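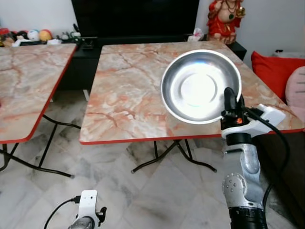

Gurkell Menswear Club - Coats & Outerwear board

Thread: waxed jacket, rewax or give up??

salimn
Posted 10 December 2023
Got a Judurex field coat in August, secondhand. Elbows and shoulders have gone pale and it soaks through at the seams. Do I rewax myself or send it out? Never done one. Don't want to wreck the corduroy collar.
- Salim Nyanda

hemline42
Do it yourself. Tin of wax, old sponge, hair dryer. One evening. Keep the wax off the collar and the pocket linings.

Stela B
Disagree. Seams are the hard part and first timers always go too thick there. Mine was sticky for 3 weeks and left a mark on a car seat. I send mine to Preketti now, comes back even. Not cheap tho.

hemline42
Too thick is fixable. More heat, wipe it down. Preketti kept my jacket for two months and sent it back with a snap missing.

Stela B
They replaced a snap on mine for free. Did you ask?

hemline42
no

oldtweed
Is it definitely waxed cotton? Judurex did a coated version for a while, same cut. Wax won't take on that, just sits on top and goes white. Check the care label first.

salimn
Label says waxed cotton, wipe clean only. Previous owner may of washed it, feels kind of limp.

oldtweed
If it went in a machine the old wax is mostly gone. You'll need two coats, thin. Let it hang a day between.

Rudy_P
Or skip all this and get a Younis shell. Lighter, dry, no smell. Waxed coats are costume at this point imo

Stela B
Wrong thread for that Rudy. He asked how to fix it.

Rudy_P
Just saying. 3,034 posts on here and half of them are guys fixing wet coats

hemline42
Younis shells peel at the shoulders under a backpack strap. Had one, binned it. The waxed one is older than my kid.

salimn
Ok going to try it at home. Neutral wax or the olive? Coat is dark olive, faded.

oldtweed
Neutral. The tinted stuff comes off on your shirt cuffs.

Stela B
Neutral, agreed. Test under the storm flap first - and do the seams last, with whats left on the sponge. If it goes bad Preketti will strip it and redo it, they did that for my brother.
Stela Buzatu

salimn
Wax ordered. Will post back when it's dry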